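Hodstead Shared Workshop: Build Your Own Two-Armed Robot
Handout for session 6, Packing and unpacking the tool case

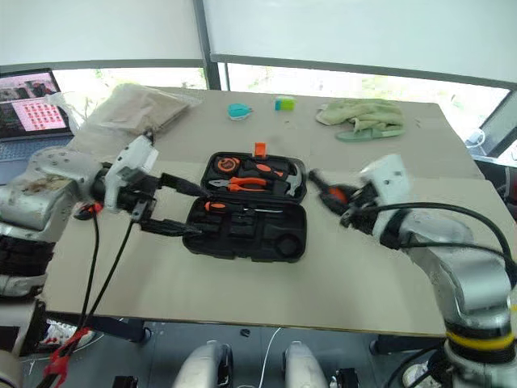
Imogen Tranter

Right, so by now your arms should be bolted on, homed, and moving where you tell them without that horrible grinding we all got in session four. Tonight we finally give them a job! The tool case is my favourite exercise in the whole course and also the one that makes people swear the most, so bring a snack.

What you'll need on the table

A moulded tool case, open, lid folded right back away from the robot. The tray goes nearest the robot. Orange handles on black plastic are a gift for the colour tracker, so if you're bringing your own case from home, try to find one with handles that stand out from the tray. All-black tools in an all-black case are a misery (I tried it over a long weekend and gave up on the Sunday).

You can leave other bits and pieces at the back of the table. A bag, a cloth, whatever. I like a bit of clutter back there, as it shows you early on whether your detector is going to get ideas about a slipper.

Before you power up

Check both gripper cables with the arm stretched out as far as it will go, then folded in as far as it will go. Most of the faults I see come from a cable that was fine in one pose and too short in another. If you've got two cables running down together, strap them so they hang as one. On the arm with the thick cable, leave a generous loop. It looks messy and I don't care, it saves connectors.

Then run the Otano bench script, which is in the shared folder with everything else. It listens on port 3061. If nothing answers, you've probably still got last session's script open in another window, so close that one first.

The five moves

I break the job up like this, and please do them in this order even if you're itching to skip ahead.

1. Hover. Left gripper over the lid, fingers apart, no contact. Hold it there for a slow count of ten and watch for drift.
2. Pliers. They lie flat across the middle of the lid, so come in from above and take them by the grips. Taking them by the jaws works too, but then they swing.
3. Tape measure. Round, fat and slippery. Open the fingers wider than you think and close slowly.
4. Hammer. Pick it up close to the head, where the weight is. If you grab the end of the handle the wrist motor has to fight the whole thing, and on our build it loses.
5. Screwdriver, from the tray. Use the right arm, and keep the left one parked well out to the side while you do it.

Leave the bits and sockets alone for now. Long fingers are lovely for reaching over a lid and hopeless at small things sitting down in slots. We'll print the short fingertips in November and come back to them then.

About grip force

The setting goes from 0 up to 968, which is a silly number that comes out of the driver board and has nothing to do with newtons. Start at about 52 and creep up. The orange handles want less than you'd expect, and the tape measure wants a fair bit more. Write your numbers down beside each tool! You will not remember them next week, I certainly never do.

If the Majimbun driver board flashes twice and goes quiet, it's sulking over current. Power off, have a sip of tea, power on, and drop the grip setting before you try again.

Putting things back

Much harder than taking them out, and it's your homework. The moulded spaces only forgive a few millimetres, so a tool that has twisted a little in the fingers will sit up on the edge and refuse to drop in. My trick is to let go slightly high and then nudge it down with the closed fingertips. The Jovham notes recommend a proper regrasp using both arms, passing the tool across and straightening it on the way. It's neater than mine and takes ages to tune. Have a go at both if you've got the patience, and save your logs either way.

Housekeeping

Keep your feet and your own cables clear of the base. Blinds partway down if the sun is on the table, as glare upsets the colour tracker. Stop button within reach of whoever is at the laptop, and say "moving" out loud before you hit run.

Next session is calibration again, sorry. Bring your grip numbers.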